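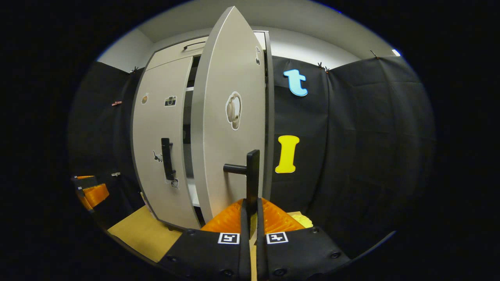
The gray cabinet, right door open

Forum: Power and Monitoring Software
Thread: Stineo shutdown agent won't talk to the server after upgrade

marlowe_t
Aug 17, 2020

Hi everyone, first post here after a couple of years of reading along, so thank you in advance, you've already saved me more than one evening without knowing it.

I look after the computers for a small print shop. We have two battery backup units, and a little Windows machine that runs the Stineo monitoring server. Each of the other machines has the Stineo shutdown agent on it, so that when the power goes and the batteries get low everything closes itself down nicely. It has worked without a hiccup since January of last year, when I set it up with a lot of help from the old pinned thread.

Last night I finally ran the upgrade to version 5 on the server, and now every one of my agents shows as "unreachable" in the list. The server itself still sees both backup units just fine, load and runtime and all that. The agents are running on the client machines (I checked the services list on each). The event log on the server is filling up with "handshake refused" and has 1,615 lines of it since the upgrade. I haven't upgraded the agents yet. Do I have to? The release note says older agents are supported, so I took my time over it.

Any thoughts very welcome. I'd rather not roll back if I can help it, as the new history graphs are really lovely.

pinegrove_pete

Welcome! Nice clear first post, we don't always get those.

What you're seeing is almost certainly the security setting. Version 5 turns on encrypted agent connections by default, and the older agents can't do it. The release note is right that they're supported, but only if you go into Settings, then Agents, and tick "Allow legacy connections." It's unticked after an upgrade, even if everything you own is legacy. I grumbled to support when it happened to me and they were very pleasant about it and changed nothing.

Tick it, save, restart the server service, give it a few minutes and your list should go green again.

quietfan

I'm going to disagree with Pete, kindly, as I always do. Ticking that box will bring the agents back, sure, but then you've got shutdown commands going over your network in plain text. A shutdown command is about the last thing I'd want some stranger to be able to send. Upgrade the agents. It's a small installer, it keeps your existing settings, and on my site I did the whole lot over one lunch with time left for the sandwich.

pinegrove_pete

No argument that upgrading is where you want to end up! But marlowe has a shop with no working shutdown protection today, in the middle of storm season for a lot of us. I'd tick the box now, sleep well, and then do the agents one at a time over the week. Untick it when you're done. It's a closed little network in a print shop, I don't think anyone is lurking in there waiting to turn off the plotter.

quietfan

"I'll untick it when I'm done" is how I found a box still ticked on a site I took over, and the person who ticked it had moved to another state. But all right, I take the point about storms.

Zlatko Babić

Hello both, and hello marlowe. One thing to check before you do either. The upgrade also moved the agent port. The older version used whatever you typed in at setup, and the new installer resets it to 758 if it finds that field blank in the old config file, which is how mine was. I spent a whole afternoon with legacy connections allowed, agents upgraded, everything as it should be, and still nothing, because the firewall on the server only had the old port open. I felt very silly, then I made coffee and felt better.

So look under Settings, Network, and compare the port there with the one in the agent config. If they don't match, fix one side or the other. "Handshake refused" does sound like Pete's answer to me, though. With the wrong port I was getting "timed out."

dot_and_dash

While we're all here, has anyone got the new agent going on a Mac? We have a couple in the design room and the installer finishes happily and then the agent never starts. The compatibility page lists our system version, so I know it ought to.

quietfan

dot, you have to give it permission by hand in the security settings after installing, then start it again. It doesn't ask you. Might be better in its own thread so other Mac folks can find it, I'd be glad to join you over there.

marlowe_t

Oh, you're all so kind, thank you. I've had a good go at it this afternoon, between customers, so here is where I've ended up.

Zlatko, I checked the port first and it was the same on both sides, so I was spared that one. Then I did what Pete said, ticked the legacy box and restarted the service, and every agent came back while I was still walking over to look. Such a relief! After that I thought about quietfan's person who moved to another state, and I know myself well enough to know that would be me. So I upgraded the agent on the front desk machine as a trial. It kept its settings, just as promised, and now shows a little padlock in the list.

The one I'm not sure about is the machine that drives the big cutter. It runs a Windows version so old that I don't think the new agent will install on it, and the cutter people at Uvance won't support anything newer. Does that mean I'm stuck with the box ticked for good?

Zlatko Babić

Not quite. If you open that single agent's entry in the list, there's an option to allow a legacy connection for it alone. Use that, and then the general box can come off. It's hidden under "Advanced" — easy to miss.

quietfan

I did not know that, and I've been using this thing for years. Thank you, Zlatko. I withdraw half of my grumbling.

pinegrove_pete

Only half! I'll take it. marlowe, when the last one is done, please do a proper test after closing time. Use the simulated power failure in the Tools menu before you go pulling any plugs, and set the cutter machine to shut down early, as the old ones do take their time closing. And let us know how it goes, we like to hear the ends of these stories.

marlowe_t

Will do, Pete. I have the rest of the agents to get through first, and a rush order of wedding programs ahead of those.

Related threads
Stineo server: exporting event history to a spreadsheet
Prostari temperature probe reads zero after restart
Moving from Zamani to Stineo, what carries over?
Email alerts sent twice for the same event
Which battery test schedule do you use?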